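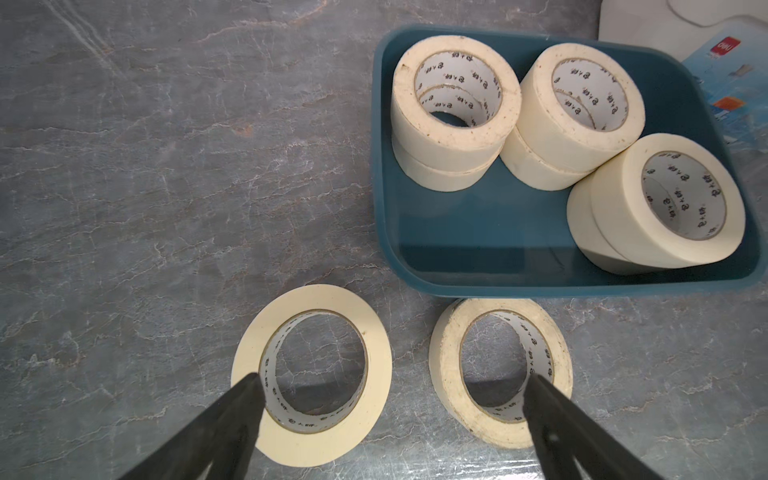 Fig. 4.1 Masking tape rolls in and beside the tray, left and right fingers at the counter.

4. Loading the tape tray

Read this section before your first shift with the Numard packing cell, even if you packed tape by hand for years. Especially then. Your hands will want to help, and the cell does not care for help.

4.1 Before you start

1. Log in at the Dratlow panel with your own badge. The badge of whoever was on before you works too, which is how one packer came to be credited with 592 rolls while on holiday.
2. Put the tray down flat on the worktop, within reach of both arms.
3. Choose job 25 (masking tape, mixed start). Rolls may begin in the tray or out of it, stacked, flat or on their sides.
4. Step back behind the floor line and press Start.

Note: Dusty rolls are still your decision. The cell will pick up a speckled roll as politely as a clean one. Take rejects out before you press Start.

4.2 Checking the grip
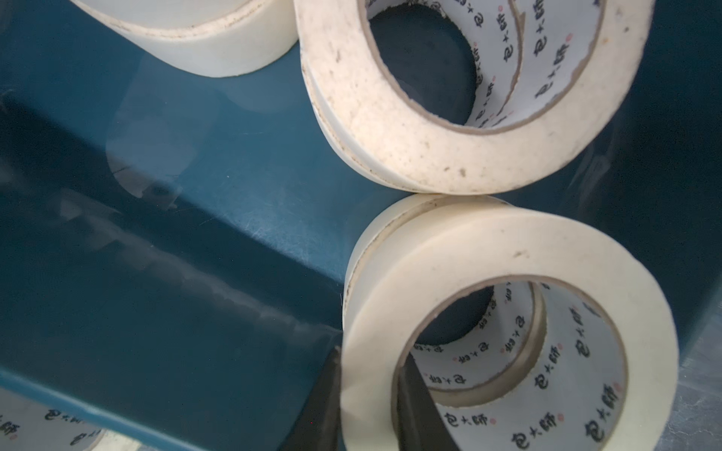
Fig. 4.2 Fingers either side of the tape wall, one through the core.

1. Open the wrist view on the panel.
2. Check that one finger is inside the core and the other outside the roll.
3. If both are on the same side, press Hold, then Retry. Speaking to it sharply has been tried at the Truta site, with no change in results.
4. After 2 failed retries, call the line lead and enter fault 397.

CAUTION: Never reach in to straighten a roll while the arms are live. Hold is a pause – the arms still have power. Use Stop and wait for the panel to say so.

4.3 What you do now

Packers used to lift tape all day and go home with sore thumbs. The thumbs have recovered. In their place you have a panel, a fault log and a good deal of standing, so the Baldursdóttir stools have been moved to this line and are meant to be sat on.
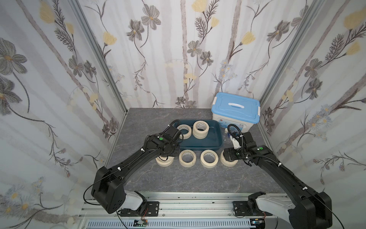 You remain in charge of the count sheet, the rejects and the Stop button. Pick rates are logged against the cell and may not be used in your review, good or bad. If a supervisor quotes them at you, refer them to this page.

Job change at the end of the shift is covered in section 5. Please sweep up first; the cell has no setting for that.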